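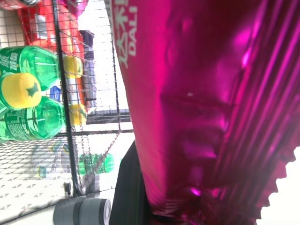
Wrist cam, DALI bag against the finger, basket alongside.

Sun 13 September
by the Skultska bench
3 min read

OK quick one, dinner's in the oven. Gripper can hold a snack bag. Finally!

For anyone new, Skultska is the arm I've been building in the spare room since February. Kit base (the Flitell one, discontinued now, of course), my own gripper, camera bolted on at the wrist. Goal is dull: move groceries in and out of a wire basket without me touching anything. Bottles were fine months ago. Bottles are easy. A Sprite bottle is stiff and round and it doesn't care how hard you squeeze.

Foil bags though. Ugh.

Problem one – squeeze. Fingers close, bag bulges somewhere else, motor current barely moves, so the code thinks there's nothing there and keeps closing. I popped a bag of chips this way. Then another. Vacuumed a lot.

Fix was not clever. I stopped waiting for a current spike and used a slow close with a hard stop on finger position. Grab low, where the bag narrows, let it fold up between the fingers and quit there. You can see the pinch in the photo, the foil goes dark and creased right by the finger. Ugly grip but I like it better than going for the fat part in the middle.

Problem two – shine. Magenta foil under my lights is basically a mirror with opinions. The detector kept drawing three boxes on one bag. Tried turning the lamp to the wall, helped a bit. Tried lower exposure, helped more, but then the black mesh goes to mush. Current setting is a compromise and the back of the basket still blows out white. Living with it.

Also the yellow caps. It loves the yellow caps. Anything yellow gets a confidence of 97 and the arm wanders off toward it even when I've asked for the bag. Need to retrain with more clutter in the shots. The set is at 2,766 pictures and way too many are just bottles on a bare table, my own fault, I was lazy in the spring.

Things I changed this week, mostly so I remember:
– finger pads: back to the flat ones, the ribbed ones snagged on the mesh
– close speed down to 11 in the config, whatever unit that is (I never wrote it down)
– Skekon driver board moved off the arm base, it was getting hot
– wrist cable re-tied, AGAIN

Next is the put-down. Right now it sort of lets go and hopes. Bag lands on its side, slides, ends up agianst the tape rolls. I want it to lower till the bottom touches and then open slow. Probly a weekend job. So probably three weekends.

Somebody asked for the gripper files. They're coming, the version I have has a hole in the wrong place and I drilled mine by hand.

Oven timer. Bye

Recent posts
Flitell base: replacing the belt
Why my arm drifts left when it's cold
Bragança trip, no robots, lots of soup
Wrist camera mount, version 2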